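Ticket 2505 – Soporte técnico Westia
Producto: kit de pinza Skustier, dos dedos, con cámara de muñeca
Estado: abierto, en espera del proveedor
Abierto por: Gobnait Foley

Descripción del problema

Buenos días. Estamos evaluando el kit Skustier antes de decidir la compra. La tarea es tomar una caja de cartón abierta por su borde y moverla sobre la mesa redonda. Con cajas nuevas el agarre es correcto. Con cajas usadas, el programa da el aviso "agarre incompleto" en 55 intentos de 70. Tenemos la fuerza en el valor de fábrica y la velocidad en 500, como indica el manual.

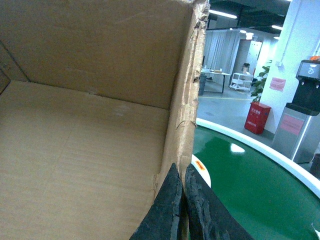

Dedos de la pinza junto al borde rasgado, cámara de muñeca.

Lo que ya hemos probado:
Reiniciar el controlador. Sin cambio.
Calibrar otra vez la apertura de los dedos, dos veces. Sin cambio.
Bajar la velocidad a la mitad. El aviso sale más tarde, pero sale.

Yo pienso que el cartón roto no tiene grosor igual y el sensor lo entiende como un error. También las almohadillas de los dedos se ven gastadas. Pido confirmar si este desgaste es normal, porque el kit lo recibimos en abril. 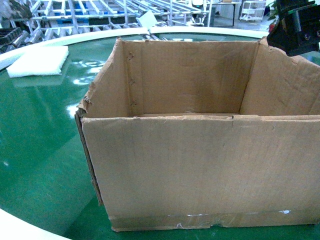
Fernandes, 2 de julio de 2019

Respuesta a su pregunta sobre el tipo de caja: es cartón ondulado marrón, sin tapa, con cinta transparente en la parte de abajo del panel frontal. El lado izquierdo está doblado y deshilachado por arriba. La superficie de la mesa es verde y muy brillante; ruego que me digan si los reflejos pueden molestar a la cámara.

Quedan pendientes de su parte: el valor mínimo de grosor que acepta el sensor, el precio de un juego de almohadillas y si el módulo Skonderik es compatible con esta versión. No cierren el ticket, por favor.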